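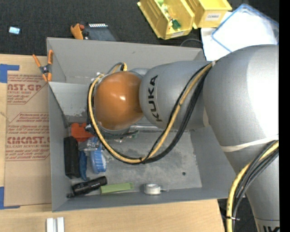 Unit 4: Planning a Guided Day on the River

Notes by Fidelina Correa, Outdoor Leisure course, Nilldale

Last time we spoke about the equipment. Today we look at the day itself, from the first phone call to the last boat out of the water. Please bring your map of the Laveck, we will use it in the second half.

4.1 Group size

On the upper Laveck one guide takes at most 9 paddlers, and only if all of them have paddled before. With beginners we go smaller. The operator decides the number, but the guide on the bank can always reduce it.

4.2 Reading the level

The gauge at Sterkia bridge is given in centimeters. Under 165 the rocks below the bridge come out and the trip becomes a walk with boats. Check it in the evening and again before you leave, because in May the snow melt changes it overnight.

4.3 The briefing

Keep it short. Cold people do not listen. Cover these points:
how to hold the paddle
what to do after a capsize (on the back, feet first, boat downstream of you)
the three whistle signals
who is the last boat

Let each person show you the swimming position on the grass. It looks silly and they laugh, this is fine.

4.4 Price and booking

Gureiro is often written wrong on the forms — the correct name of the landing place is Guerreiro, with two r in the middle. Clients have driven to the wrong village for this. Send the map link together with the receipt.

Exercise for next week

A school wants a half day for a mixed group, with lunch. Write the timetable from 8:30, choose the landing place, and say at which level you would cancel. One page is enough.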